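About Climham

Mending, darning, folding, passing on. Knitwear mostly, some jersey, the odd blanket. We're a small workroom and a small school, same building, same big table.

How we got going

Ilse Tiedemann had a kitchen, a sewing machine and a pile of her brothers' sweaters with the elbows out. Neighbors brought theirs. Then the neighbors' cousins. The kitchen got too small, her husband wanted the table back for dinner, and she rented the front room of the old Reuter building. Rainer Rathjen came to have a cardigan fixed and stayed on to do the cutting, the steaming and the books. Two people, one iron. A second iron came later.

The name is from the street sign that used to hang by the door. People ask. No deeper meaning.

What we do

Repairs. Open seams, dropped stitches, pulled hems, cuffs that have gone wavy. Moth holes, up to a point. If a thing is more hole than sweater we'll say so and offer to turn it into something else (hats, usually, or a cushion cover).

Visible or invisible, your choice. Ilse likes invisible. Rainer likes a light thread on a dark knit so you can see where the work went. They've been arguing about it for years, and customers get pulled in at the counter. Be warned.

Classes too. Hand sewing for beginners, darning, seams on stretchy fabric, and a folding and storing class that we thought would be a flop and fills up every time.

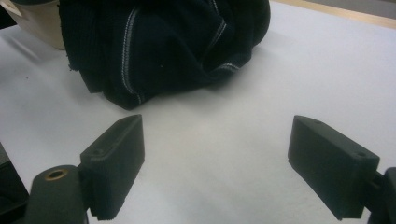 Navy knit with white stitching, on the white table.

The table

Everything happens there. White top so dark fabrics show up, and so do the crumbs of thread, lint, chalk, whatever came in with the last sweater. We wipe it down between jobs. Black and navy are the worst for this, every loose fiber shows, and in winter that's most of what comes thru the door.

How a garment moves through the place: it comes in, gets a paper tag, gets turned inside out and checked seam by seam. Pins where there's trouble. Then it waits its turn in the basket by the window. After sewing it gets steam, never a hard press, then laid out flat and folded sleeves to the back. Knits don't go on hangers here. Heavy ones grow two sizes at the shoulder and then you're back at our counter, annoyed.

The Tramilier shelf

Our take-one shelf, in the hallway. Tramilier is what Ilse's grandmother called the chest where the mended things went, no idea how you spell it properly, we went with this. Clothes that people leave with us for good get washed, fixed and put there. Take what you need. You don't have to ask and you don't have to bring anything. The goal for this winter is 500 pieces and the shelf has been emptying faster than we fill it, so kids' sizes especially please. Clean if you can. If you can't, put it in the bag marked wash.

School groups

We take classes from age nine and up, in groups small enough that everybody gets a seat at the table. They learn to thread a needle, knot it, sew on a button, do a running stitch and fold a sweater so it fits in a drawer. Most go home with a patch on something. One boy sewed his sleeve to his lap in November and finished the seam before telling us. Good seam.

Teachers: bring the consent slips on the day, and tell the kids to each bring one thing that needs fixing. Socks count.

Zirkex evenings

Once a month, drop in, bring your own pile. No teacher as such but Ilse is around and will come look over your shoulder. Tea, thread and needles are here. Bring your own scissors if you're picky about scissors. Started as a circle, Rainer wrote the sign, that's how it came out and it stuck.

Prices and waiting

Simple seams are quick. Big darns are slow. We write the price on the tag before we start and that's the price. Right now the waiting list is at 52 garments, so if you need it for a particular day please say so when you drop it off and not the day before.

We don't do zippers on leather, wedding dresses or anything with feathers. Please don't ask Ilse about the feathers.

Finding us

Front door, ring twice, the bell is quiet. Stroller and wheelchair access from the yard side, door is heavy so knock and one of us will come open it. Parking is bad, take the bus if you can.

Page last updated December 22, 2021. Closed over the holidays, repairs droped off before then will be ready when we open again.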